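Members > Meetings > Minutes > October

This site uses cookies to remember your login and language settings. Accept | Manage preferences

Lulter Housing Cooperative
Minutes of the Technical Meeting, October

Present: Agnese Priedītis (chair), Dzintra Venckus (minutes), representatives of stairwells A, B, C and E, one representative of Raudsepp (heating contractor), by phone for items 3 and 4.
Absent: stairwell D.
The meeting opened at 6:35 p.m. in the ground-floor meeting room.

1. Minutes of the previous meeting

Approved with one correction. Under item 5, "return temperature" should read "supply temperature." The correction has been made in the archived copy.

2. Matters arising

2.1 The replacement gasket for the cold water booster pump was received and fitted. The pump has been returned to automatic mode. The noise complaint from stairwell C is closed.

2.2 The lock on the meter room door still sticks. Stairwell B reported that the key has to be pulled back slightly before it will turn. Carried over.

2.3 The list of apartments without access for riser inspection has been reduced to 8. Second notices have been posted. Stairwell E asked that notices also be put in mailboxes, as the board in that stairwell is behind the stroller storage. Agreed.

3. Heating season start

3.1 Raudsepp reported that the system was filled, vented and brought up to pressure. Static pressure was checked at the substation on three mornings and did not change between readings.

3.2 Top-floor radiators in stairwells A and B required repeated venting. Raudsepp attributes this to the automatic air vents at the head of those risers, two of which do not seat properly. Replacement was recommended before the outdoor temperature stays below freezing.

3.3 The chair asked whether the vents could be replaced without draining the risers. Raudsepp answered that the isolation valves under the vents are original and may not hold. The contractor will test them first. If they hold, the work takes one visit. If they do not, both risers will be drained and residents will be given two days' notice.

3.4 The heating curve was discussed. The present setting dates from before the facade insulation. Stairwell C reported that north-side apartments are comfortable and south-side apartments open their windows. Stairwell A objected to any reduction before the air vents are dealt with, on the grounds that cold radiators and a low curve cannot be told apart by the residents.

Decision: the curve stays as it is until the vents are replaced. It will then be lowered by one step and left for two weeks before any further change.

4. Hot water circulation

4.1 The heat meter on the circulation loop was read at the start and end of the period. Heat used for circulation in the period was 1,346 kWh. In the same period last year it was 1,158 kWh. Apartment hot water consumption did not rise.

4.2 Possible causes named by Raudsepp: a balancing valve left open after the summer work, damaged pipe insulation in the basement corridor, or a circulation pump running at a higher speed than set. The pump display was checked during the call by stairwell B and shows the correct speed. This cause was ruled out.

4.3 Dzintra Venckus noted that the insulation in the basement corridor was removed in two places when the drain was repaired, and that there is no record of it being put back. To be inspected.

4.4 Raudsepp will measure return temperatures at the foot of each riser and send the readings as a table. The chair asked for the valve positions in the same table – last year they were supplied separately and could not be matched to the risers.

The call with Raudsepp ended at 7:20 p.m. 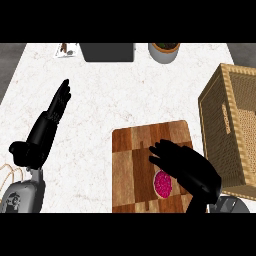 5. Shared laundry room

5.1 The Milo washing machine has been out of use since the door switch failed. The part has been ordered and the supplier has confirmed shipment. The second machine is working.

5.2 Stairwell E asked for longer booking slots while only one machine is available. Stairwell C pointed out that longer slots would mean fewer households per evening. The slots remain unchanged. Residents may book two in a row before 4 p.m.

5.3 The floor drain was cleaned. The strainer is cracked and needs to be replaced with one of the same diameter. Stairwell B has measured it and will place the order.

6. Roof and gutters

6.1 Gutters on the courtyard side have been cleared. The street side requires a lift and a parking restriction. The application for the restriction has been submitted.

6.2 The sealant around the ventilation stack above stairwell D has hardened and pulled away from the metal on one side. No water entry has been reported. As stairwell D was not represented, the chair will ask the top-floor residents directly.

6.3 It was proposed to postpone the sealant work until spring. Against this, it was noted that the lift will be on site for the gutters in any case, and that the stack can be reached from it. Decision: obtain a price for both jobs together, with the stack listed as a separate line.

7. Meter reading software

7.1 The license for Finis, used for remote reading of the apartment meters, is due for renewal. The supplier offers the present terms for one year or a lower annual price for three.

7.2 Agnese Priedītis reported that monthly export works but that replaced meters appear twice, once under the old serial number with zero consumption. These lines are deleted by hand each month. The supplier has been informed twice in writing.

7.3 Decision: renew for one year. The three-year offer will be reconsidered when the duplicate lines have been corrected.

8. Small expenses

8.1 The limit for purchases without prior approval was set at 1,000 per quarter. Receipts are to be handed in with the stairwell and purpose written on the back. Stairwell A asked whether light bulbs count toward the limit. They do.

9. Actions

Raudsepp – test isolation valves, report on air vents, riser temperature table with valve positions.
Agnese Priedītis – contact top-floor residents in stairwell D, Finis renewal, combined price for gutters and stack.
Dzintra Venckus – inspect basement pipe insulation, mailbox notices for stairwell E.
Stairwell B – floor drain strainer, meter room lock.

10. Any other business

Stairwell C asked for the outdoor temperature sensor to be checked, as it is mounted near a kitchen exhaust outlet. Added to the list for Raudsepp's next visit.

The meeting closed at 8:10 p.m.

Minutes taken by Dzintra Venckus. Corrections should be sent in writing before the next technical meeting.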